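2 min read

I have been meaning to write about our glass-fronted cabinet ever since we moved to Codport, and as it's raining and the laundry can wait, today seems as good a day as any. It came from a little secondhand place called Kyriakidis, down by the water, and I went back to visit it five times before I finally paid for it (I am not a quick shopper, as anyone who has waited for me outside a store will tell you!).

What I love is that it's plain white, with two glass doors, and it doesn't shout. My old one in Grornley was dark and heavy and made the whole wall feel like bedtime. With this one I can stand across the room, behind all the white posts of the frame, and still see what's on the shelves, or at least most of it.
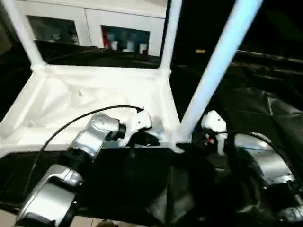

The cabinet at the back, with the three white ones lined up on the right.

I moved things around for two evenings before I was happy with the right-hand side. The white pieces went on the lower shelf in a row, and then I wanted one bit of color, so something red got the spot to the left, and I must say it cheers me up every single time I walk past.

The left side is another story. It's dim in there and I've been putting things in without much thought, so it still needs a proper sort. I'd like to try one of those little stick-on lights, but I keep going back and forth on warm or cool. I'll probably get to it in April, once the windows are done.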